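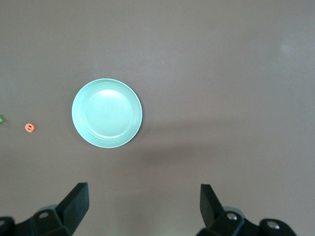

Sotdale startup weekend returns in October with room for more first-timers

Technology | Local Business | Events
September 19, 2025
14 shares | 3 comments

Registration has opened for the Sotdale Startup Weekend, the friendly and famously sleepless gathering that brings coders, designers, students and the simply curious together under one roof to build something new from scratch. It comes back in October for another run at the old Warkden print works, and the organizers say they have made space for 300 people this time, up from 200 last year.

For anyone who has never been, the idea is a simple one. People turn up on the first evening, with or without a team, and anybody who has an idea gets a minute or so to stand up and share it. Groups form over supper, and from then on it is all hands to the keyboard (or the whiteboard, or the big roll of brown paper that always seems to end up on the floor) until the final presentations, when 24 teams will show what they have made to a panel of judges and a very forgiving audience.

The event is being run again by Pacheco, the Sotdale software company that makes booking tools for small clinics and dental offices, and this year it is joined by Lenano, the web hosting business that moved into the upper floor of the print works in the spring. Lenano will be giving every team free server space for the length of the weekend and for a while afterward, so that a promising project doesn't have to vanish the minute everyone goes home to bed.

Rosemarie Ostermann, who heads up the event for Pacheco, told us she was delighted to see it grow, and a little nervous too. "We used to worry about whether anyone would come," she said. "Now we worry about whether there are enough power strips, and I have to say I much prefer that kind of worry. What I would really love is to see more people who don't work in tech at all. Some of our best projects came from a school bus driver and a lady who ran a fabric store - they knew exactly what was broken and what they wanted fixed."

With that in mind, 10 of the teams will have places held back for people who have never written a line of code, and each of those teams will be paired with a mentor from the local industry. There will also be a short beginners' session before the opening pitches, led by Gülizar Başaran, a developer at Lenano who came along to the weekend as a student and has hardly missed one since.

"I walked in not knowing a soul and walked out with two of the people I still work with today," Başaran said. "So if you are on the fence, please come and say hello. I'll be the one at the front table with the laptop covered in stickers, and I promise I don't bite!"

Prizes will be given for best new product, best student team and best idea for the community, with the winners also getting desk space at the print works through the winter.

Tickets cover meals for the whole weekend and can be booked on the Sotdale Startup Weekend website, where students can apply for a free place. Anyone wishing to mentor or judge should get in touch with the Pacheco office in Warkden.

Filed under: Startups, Coding, Sotdale
Share this story
3 comments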